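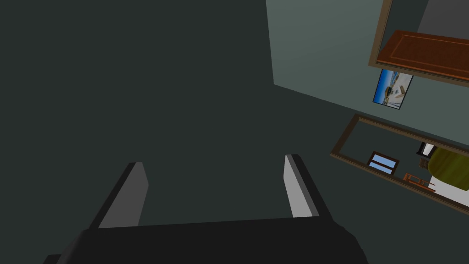 Simulated house, gripper view. The fingers are open; a door, a small framed picture and a mirror are at right.

Print this page | E-mail this page

Skillcombe Open Day: Frequently Asked Questions

Last updated 2021-04-14

What is the Open Day?
The Open Day is an opportunity for members of the public to see how the Skillcombe robotics group prepares household robots for everyday work. Visitors attend a demonstration in the Holmgren Room and may put questions to staff afterward. The next Open Day will be held in July.

Will visitors see a real robot?
The demonstration is carried out entirely in simulation. The robot, the house and everything in it are computer models, shown on a large screen. Staff operate the simulated robot from a desk at the front of the room.

What does the demonstration include?
Each session has 2 parts. The first covers moving through the house, including hallways and doorways. Visitors follow the session through the robot's own cameras, so the arm and gripper are often in view.

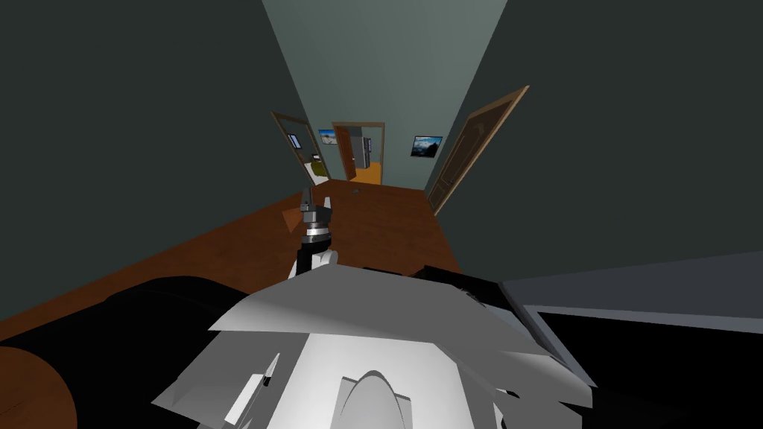

The second part covers reaching and grasping. The operator explains each movement before it is made and may repeat it at the request of the audience. Attempts that do not succeed are also shown and discussed.

Why are the household objects so plain?
Simple shapes allow the simulation to run at a steady speed. The Mindo software used at the Open Day draws many items with flat panels and little surface detail. Visitors should not expect the picture quality of a film or a commercial game. 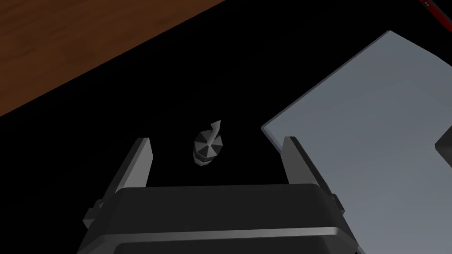 Open gripper above a small gray faceted object on a black surface.

May visitors operate the robot?
Yes, subject to time. A practice station is available after each session. Children must be accompanied by an adult at the station. No earlier experience is required.

How many people can attend?
The Holmgren Room seats 100. Places are assigned in the order in which requests are received. Groups from schools and colleges should write in advance so that seats can be kept together.

Is there a charge?
Admission is free. Parking in the Zindex Street lot is charged at the posted rate.

May visitors take photographs?
Photographs of the screen are permitted without flash. Please ask before photographing staff or other visitors.
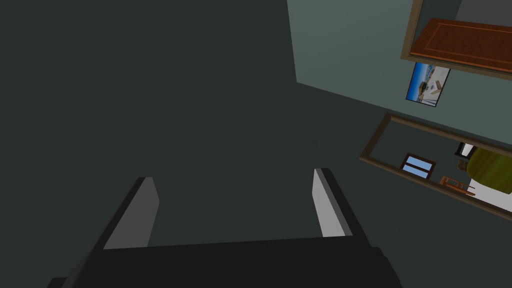

Access and Contact

Is the building accessible?
The Holmgren Room is on the ground floor and has step-free access from the main entrance. Captions can be provided on request.

Whom should I contact?
Questions should be addressed to Tormod Nordin, Visitor Programs, at the Skillcombe front office. Please include the name of your group, if any, and the session you wish to attend.

Print this page | E-mail this page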